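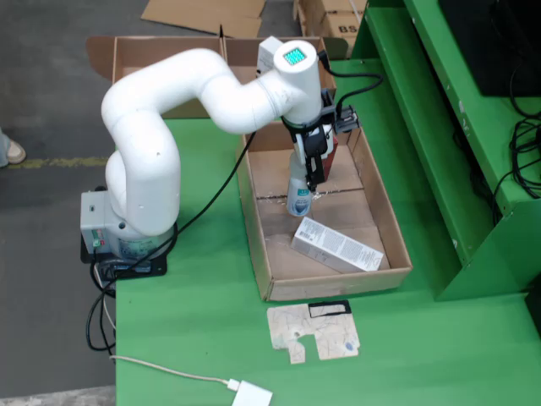
Cemitz packs and ships small orders for shops that have run out of back room. We started in Plestham with one bench and a borrowed van, and we now fill two units on the same street. Most of what we handle is bottles and small cartons, and a typical order goes into a shallow open box, with a bottle standing upright and a white carton laid in at an angle. Our benches are green so that brown cardboard and white labels are easy to see against them.

What we do

We receive your stock, shelve it, pick it, pack it and hand it to the carrier. Orders that reach us by 2 leave the same day.
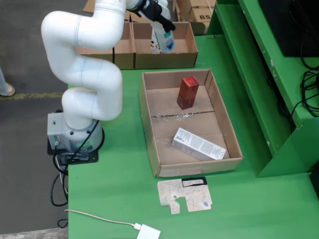 Hosoda was our first customer and still sends us mixed orders, usually two or three items each. We keep stock for jobs like these close to the packing spot. A row of open cardboard bins runs along the back of the bench, and the shipping box sits in front of it with its bottom seam taped. Justilard joined in January, and its orders are packed the same way.

We do not set a minimum order. Storage is billed by the shelf, and almost all of our customers pay monthly.
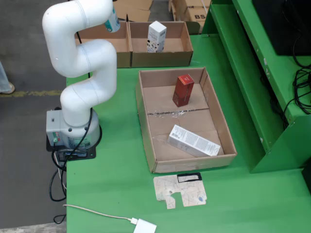

Visiting us

Customers are welcome to come and look at their stock. Please call the office first so we can have it ready.

Page updated 2/24/21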